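Chairs, jackets and the Lasine grips

Thu 15 August

I have now spent the better part of a week comparing two sets of hand-held grippers, and the main thing I can report is that my forearms have opinions.

For anyone who skipped the February post: we want to record people doing ordinary jobs with grippers in their hands, so that an arm can be taught to do them later. That means somebody has to do the ordinary jobs first, many times over, while holding a pair of plastic claws. We had two candidates. The Ifans pair is light and cheap and feels like a toy from a cereal packet. The Lasine pair is heavier and costs a good deal more, and the box it comes in is lovely.

Chie Wada drew up the task list. She began with sensible things (cups, pens, a folded towel) and both pairs did fine. The Ifans took 20 cups in a row without a slip and I was ready to write the cheque. Then she turned the page and it said "furniture".

An office chair is a rotten thing to pick up with your own hands, never mind with two claws. The weight is all in the wrong place and the back wants to swing. With the Ifans I managed 4 lifts out of 80, and I'm counting one that Przemysław Tomaszewski says was a nudge. The Lasine grips bite properly, and once you learn to go for the sides you can tip the whole chair and keep it there while you reconsider your career.

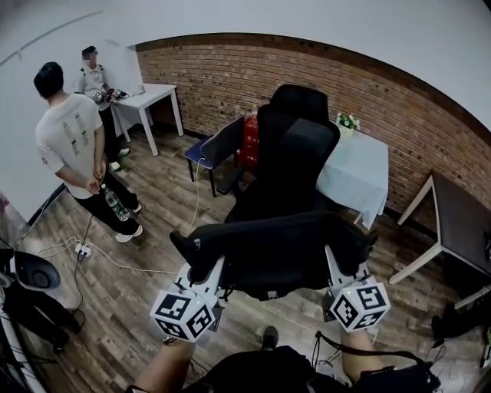
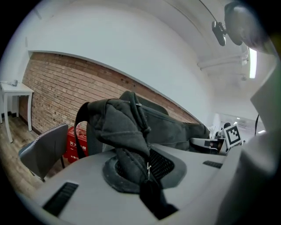

The chair in the air, and the gripper's own view of a jacket over a chair back.

The cameras deserve a paragraph of grumbling. The one on the gripper has a proper fisheye, so straight brick courses come out bent like a hammock and anything near the fingers is enormous. I complained about this to Przemysław, who pointed out that the software doesn't care what I find pretty. He's right. The wide view keeps a lot of the room in shot, and that helps when the tracking has to work out where your hand has got to. The head camera is much easier on the eye, but hold up something as big as a chair and it fills most of the picture.

Cloth is a different sort of misery. A jacket has no obvious place to grab, and a good place stops being one as soon as you pull on it. Both pairs were poor at zips. The Lasine was slightly less poor, and I have written "slightly less poor" in the report to Pendley, who are paying.

So the score stands at 527 recordings kept, a larger number binned, and one vote each way. Chie still prefers the Ifans for small things and won't be moved. I'd take the Lasine and a wrist support. Skastholm have promised us a third pair to try, with softer fingers, and Chie has already added a duvet to the list.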